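Notebook, October, cell 2
Project Mulcahy: can the arm take over the small chores

08:40
Picked up from the last entry. The Mulcahy list still has four chores on it: wiping down a panel, moving short offcuts to the bin, putting fasteners back in the right tray, and fetching a part from the Amusitz shelf and setting it down square. Wiping is first because it fails the most quietly. A dropped part makes a noise. A missed patch of dust does not.

Loaded the Brenus controller with the slower profile. Speed cap is now 200 mm/s in free air, 48 mm/s within reach of the work. The old cap near the work was too high for the cloth, which bunched up at the first hole it met and stayed bunched for the rest of the stroke.

09:15
Grip force. The cloth holder needs more than the offcuts do. Separate values saved under separate names this time, since the shared value cost us a morning. Rostora's sheet gives a range for the pads but says nothing on damp cloth, so we are on our own there. Pad wear after 1,000 closes: slight shine on the contact faces, no cracks. Leave them in.

10:30
Wipe trials on flat sheet. Good coverage in the middle, poor within a thumb's width of any edge. The path planner treats the edge as a wall and backs off early. Changed the margin and it improved, but now the cloth folds under at the corner. A person doing this turns the wrist without thinking. We would have to teach the turn.

Perforated sheet is worse. The cloth catches on small holes and skips over large ones. Countersinks collect dust and the cloth does not reach the bottom. Tried a brush in the holder for these. Better result, longer cycle, more debris on the bench afterward, which then also has to be wiped.

11:50
Offcuts. Pine only today. Pick success is fine when the piece lies alone and flat. Two pieces touching are still read as one long piece, and the arm tries to lift them from the joint. Side light from the window makes this worse in the morning. Wrist camera exposure was on auto; fixed it by hand and the false edges dropped off. Put this in the setup sheet.

Cycle counter at 337 when I stopped for lunch. No collisions logged.

13:30
Answer to the question at the top of the Mulcahy sheet, as of today: offcuts yes, if someone spreads them out first. Flat wiping, yes with a hand finish at the edges. Perforated parts, no. Trays and shelf not tried in this session.

The spreading out takes a person nearly as long as binning the pieces would. I would not count that one as saved labor yet.

To do:
- Teach a wrist turn at corners, one direction only to start
- Ask Rostora for pad data with wet fabric
- Repeat the brush trial with suction running
- Check the clamp screws on all fingertips before the next run

14:10
View from the wrist camera, panel and pine board under the gripper: 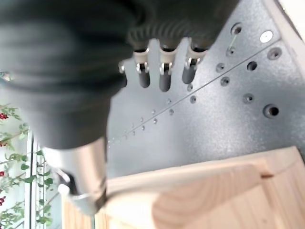
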